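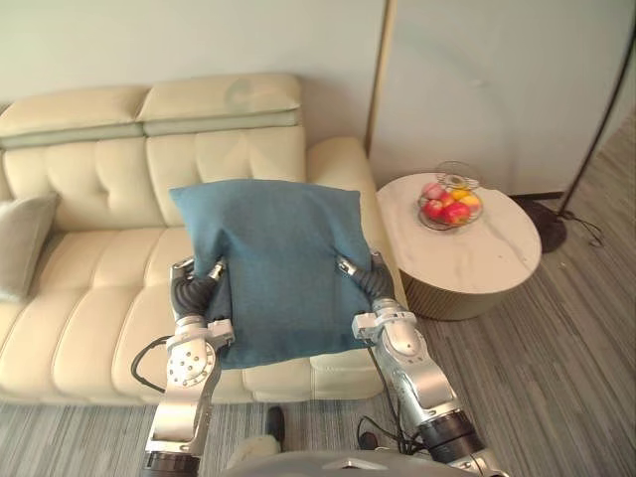

Why do people in one household disagree so often about which seat in the living room is the comfortable one? Each of them is judging a different stretch of time, and a seat that pleases after two minutes can be a poor one by the end of a film.

**Figure 4.** Cream leather sofa with padded headrests, tufted backrest and horizontally stitched seat, with a teal-blue square cushion.

### 4.2 Short sitting and long sitting

We had expected the diaries to be dull reading. They were a delight! Households in Bosham wrote down, every evening for 14 days in November, where each person sat, when they first shifted position and when they got up for good. That gave us just over 3,000 entries, of which 300 had to be set aside for missing times (mostly entries filled in the next morning, which we had asked people not to do, and which they cheerfully confessed to in the margins).

Mac Mathúna's earlier work treated comfort as a single score, taken once, shortly after sitting down. Our entries suggest that this first score is a good guide to which seat a person picks and a weak guide to how long they stay in it. Deep, soft seats were chosen first on most evenings. The first shift of position came sooner in them, though, and it was often followed by a small run of others: a leg tucked up, a cushion pulled round to the side, a lean on the armrest. Firmer seats were picked later and left later.

Cushions deserve a paragraph of their own, and we wish we had asked about them properly. The diary had one line for "anything moved", and people used it with real generosity. A loose cushion was mentioned far more often for the lower back than for the head, and it tended to travel with its user from seat to seat. Malachy Mac Giolla, who coded this line by hand, found that the same cushion could turn up in three different chairs in one evening. He proposes the term "carried comfort" for this, and we have adopted it in Section 5.

Two points of caution. The Drisura scale, which we used for the evening score, was written for office chairs, and its item on elbow height made little sense to anyone lying sideways. We kept the item so that our scores could be set beside those in the Trondetti survey, but we give it no weight here. Also, children under eight were left out of the timing analysis, as their shifts came too quickly for a parent to write down.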